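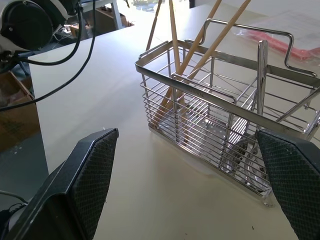 Wire utensil caddy with chopsticks

List home | Threads | Authors | Search | Subscribe

Re: Something to stand the chopsticks in
Smaranda Lazăr
July 15, 2021

Last month Enache wrote:

> We have been keeping the shared chopsticks flat in the drawer with
> everything else and I'm tired of digging for them. The old ceramic jar
> tipped over again and now it has a chip in the rim, so I don't want to
> put it back on the shelf. Has anyone used one of those wire caddies
> for the table? My worry is that chopsticks are too thin and will poke
> out the sides, or go straight through the bottom. Also I would like
> something I can wash without taking it apart. We need it for the long
> table, not the counter.
>
> Enache

I meant to answer this in June and then the kitchen move got in the way. We have had a wire caddy on the supper table for a while now and I can tell you how it does with chopsticks.

Ours is stainless steel, a rectangular basket made of thin rods that run sideways in rows, with a flat polished band around the top. There is a bent wire handle over the back. Inside is an upright metal plate that divides it into compartments, and the bottom is a tray with small round holes. You can see the rods, the handle and four of our wooden chopsticks in the picture at the top.

On your first question, they don't come out through the sides. The rows are close enough together that a chopstick put in from the top stays in. I have pushed one out between the rods on purpose, tip first, and it takes some aiming. The bottom is fine too. The holes are small and our chopsticks have never gone through them. If yours have very fine tips, the pointed kind used for fish, try one in the store before you pay.

What they do is lean. With only a few in there, each one picks its own direction and they fan out over the rim. It looks untidy and people reaching across the table catch them with a sleeve. The divider helps because it gives them less room to fall over in, but a handful of chopsticks in a compartment will still spread. Two things worked for us:

Put more in. A full compartment stands up much straighter than a nearly empty one.

If you don't have more, put the soup spoons in the same compartment. The spoons go in first, handles down, and the chopsticks go in between.

I tried a rubber band around each pair as well. It kept them together but the bands ended up in the dishwater, and two of them went down the drain, so I stopped.

About tipping over. I can't promise it never will, but ours has stayed on its feet so far with chopsticks, spoons and forks in it. Long chopsticks make any container top-heavy. If you have the extra long cooking ones, keep those by the stove and out of this.

Carrying it is easy with the handle. Check which side the handle is on before you load it, though. Chopsticks that lean back over the rim end up in the way of your hand. I load ours with the handle toward me, then turn it around when it goes on the table.

For washing, I take everything out, run hot water through it and go over the rods with a bottle brush. The corners where the divider meets the sides are the slow part. Rice starch dries there and you can't see it until it has gone white. Soaking it for 3 minutes is enough if you do it the same evening. I would not leave wooden chopsticks standing in the caddy while it soaks. Ours went fuzzy at the ends when we did that with the previous set.

Dry the chopsticks before they go back in. The holes let water through, so put a folded dish towel underneath the first night or you will get a wet patch on the table. We have a pale tabletop and it shows every ring. The steel also shows water spots. I wipe the top band and leave the rest alone - life is too short to polish each rod.

Where to look: I got ours at Zostora, on the shelf with the dish racks. Gukia had a plastic one the same week that was cheaper, with solid sides. I didn't like it because there was nowhere for the water to go. Futel sells plain wooden chopsticks loose and in large bags. The large bag is 1000 pieces, which is far too many for us, and those are the throwaway kind anyway. Get the smaller pack of washable ones.

One thing I haven't solved is what to do about the mixed lengths. We have three sets that came from different households and the short ones drop down behind the spoons where you can't get hold of them. For now the short ones have the compartment on the other side of the divider. If anyone has a better way I would like to hear it.

Enache, if you want to try ours for an evening before you buy, I can bring it to the next supper. It would need to come home with me afterward. I wouldn't throw the jar out over a chip, by the way - it would do for the wooden spoons if it stands against the wall.

Smaranda

Recent messages on this list

Re: Dish towels, who has the blue ones
Labeling the spice jars (135)
Re: Re: Drawer dividers that don't slide
Rice cooker lid, wrong size delivered
Wooden spoons, oil or no oil (229)
Moving the plates to the lower shelf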